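Gerkarix tabletop pick and sort kit, worth it for a small shop?
Posted by Jadwiga Sowa

Looking at the Gerkarix kit, one arm plus two-finger gripper. Quote is $2,030 with the mount. We pack mixed returns, so all kinds of shapes, nothing over a kilo. Anyone run one on household stuff and not just blocks? Seller sent me their table setup but not much else. 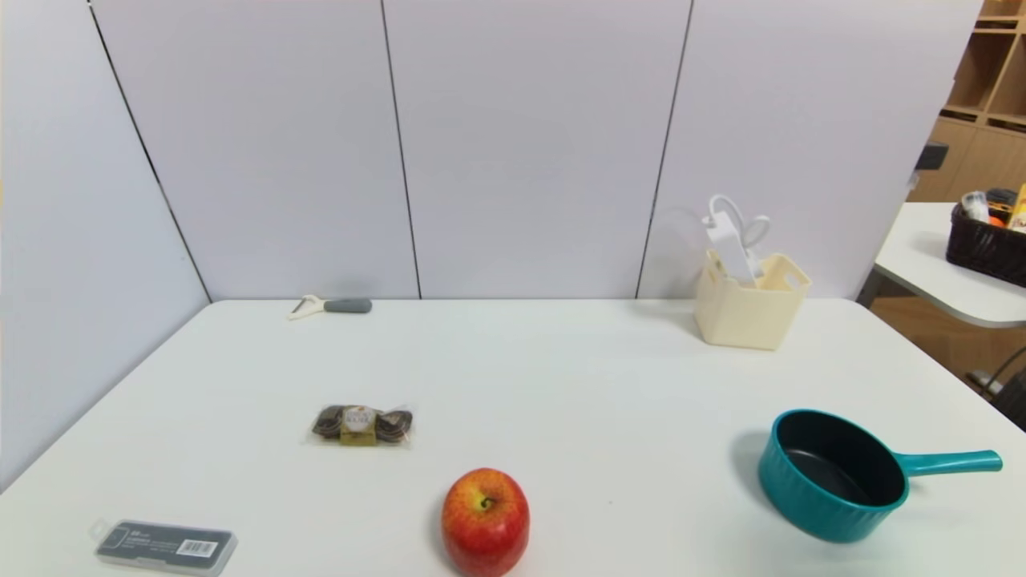
My worry is things with cords and shiny wrappers. Also do you pay extra for the Prurnum software or is it in the box? Need to decide by November.

Narendra Sengar
Have had ours since spring. Fruit, fine. Plastic cases ok if they're not lying dead flat, otherwise the fingers just scrape. Power strips it can do, grab near the middle and go slow, the cord swings and catches on stuff.
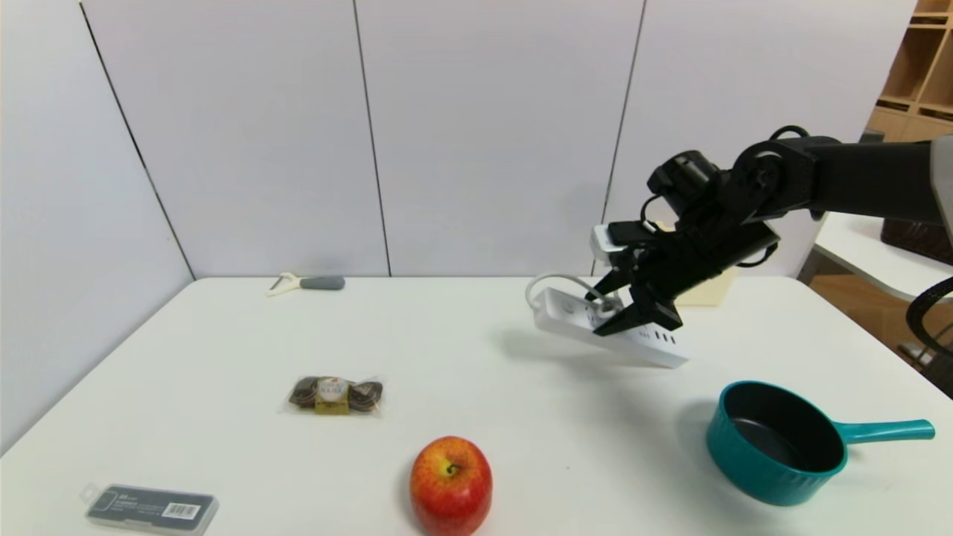

Prurnum is free for 30 days then $400 a year. They dont say that on the order page. Pot handles took us a lot of tries, ask for the rubber finger pads, $100 a pair and they wear out. Clear wrap still fools it maybe one time in five, we put a lamp off to the side and it got better. Support replys fast in the mornings, after lunch forget it.

Alby Maihi
Get the Flavovska instead. Cheaper.

Siu-ming Mak
Flavovska has no wrist camera tho, at least the one I had. Ask Gerkarix for a trial with your own items, they did it for us.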